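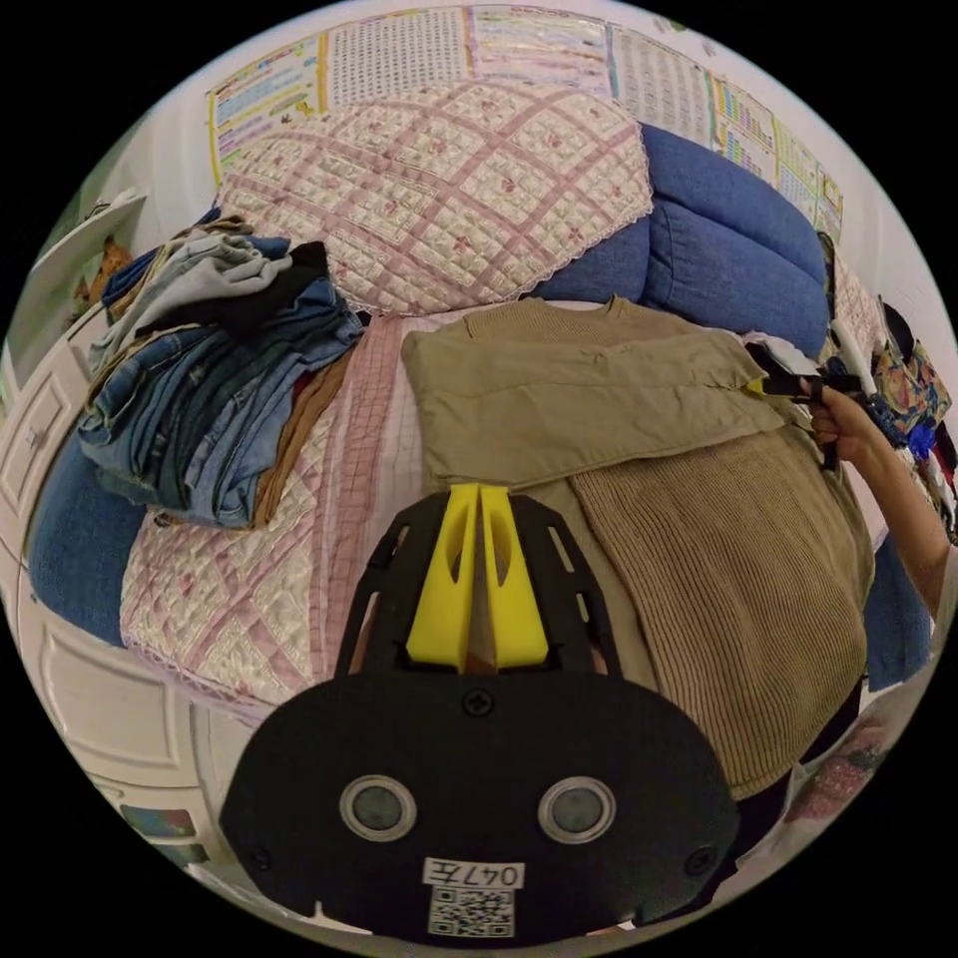
Quilted coverlet and matching pillow, pink and cream.

Search the list archive
Enter keywords
Advanced search

Subject: Re: Washing old quilted bedspreads at home
Date: December 11, 2019

> I have been given two old double bedspreads, both quilted cotton on
> the outside with some sort of wadding in the middle. One has a frilled
> edge that is starting to come away. They smell of the cupboard they
> were kept in. The launderette in Fillgate wants more to wash them than
> I would pay for new ones. Can they go in an ordinary machine, and if so
> at what heat? I also don't know what the wadding is. There is no
> label on either of them.

I have washed a fair number of these over the years, so I will set down what I do. Others on the list may do it differently.

The wadding matters more than the cover. Find a place where the seam is weak, or unpick two or three stitches at a corner, and pull out a few strands. Polyester is springy and a bit shiny. Cotton is dull and flat and comes apart in short bits. If it is wool you will probably know from the feel. Polyester will stand a 40 wash. I wash old cotton wadding at 30 on the gentlest setting, and I do wool by hand in the bath or leave it alone.

Test the colour before anything else. Wet a white cloth, press it on a dark part of the pattern for a minute and look at the cloth. Pinks and reds are the worst for running in my experience. If anything comes off, use cold water only and don't leave it to soak.

Mend the frill first. A loose edge will catch on the drum and you will end up with twice as much to sew back. Large tacking stitches are enough to get it through the wash. The same goes for any lace, which I tack flat against the body of the spread. A pillow sham can go in with it, but take the pillow out.

As to the machine, a double bedspread is a tight fit in ours, a Tralent that was sold as a large one. If you have to push it in with your knee it won't rinse properly. Wash one at a time. Use half the soap you normally would and run a second rinse. I spin at the lowest speed, then let it sit in the drum for a while to drain before lifting it out. It will be very heavy, so get both arms under it. If you hold it up by one end the stitching can go.

Drying is where most of them are spoilt. Don't peg it from one edge. Spread it over two lines, or over an airer with a sheet underneath, and turn it every few hours. In April I can get one dry outdoors in two days. At this time of year I would leave the job until spring unless you have a spare room with some heat in it. Wadding that stays damp in the middle will smell worse than it did to begin with.

If it is only the cupboard smell, try airing them first. A few dry, windy days on the line may be all they need.

Someone asked last month about the wadding sold at the mill shop in Dornavton. I bought the 200 gram polyester for a single spread and it was thick enough. The 300 gram was too stiff to quilt by hand.

I have not tried the launderette at Keogh, but they do have bigger machines there. It may be worth a phone call before you decide.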